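Segunda parte del viaje a Quintanilla: la fábrica de Jarudura y el casco viejo

Dejamos la primera parte en el alojamiento, así que sigo con la mañana siguiente. La visita a Jarudura se reserva en su oficina de la plaza, cuesta 5 euros por persona y dura algo menos de dos horas. Fuimos el 26 de mayo de 2025 y éramos 18 en el grupo, casi todos de fuera.

Se empieza por el patio de carga y se pasa después a la nave antigua, donde cuentan la historia del pueblo y de la crisis que cerró los demás talleres. La parte de archivo se hace larga. Me interesó más el mirador del depósito: hay que subir 79 escalones y desde arriba se ve todo el valle hasta Cetach.

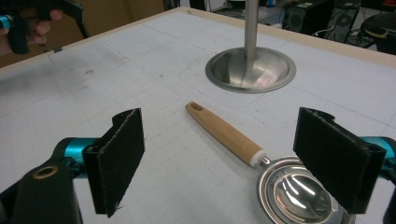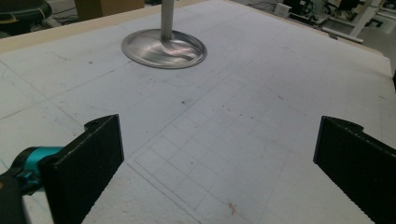
Dos fotos con una mesa de superficie blanca; en la segunda foto, un soporte metálico de base redonda.

Al salir comimos en Trodico, en la misma calle. Menú corto, raciones grandes y una sopa de ajo que repetiría. Conviene llegar antes de las dos, a esa hora se llena la terraza.

Por la tarde recorrimos el casco viejo. La iglesia estaba cerrada por obras y según el cartel no abre hasta octubre, pero el claustro se puede ver por la puerta lateral. De allí sale un sendero señalizado que baja al río y vuelve por las huertas, fácil y con sombra casi todo el camino.

El autobús a Cetach sale de la carretera, junto al puente. Solo hay 2 por la tarde y el billete se paga a bordo, en efectivo. De Cetach hablaré en la siguiente entrada.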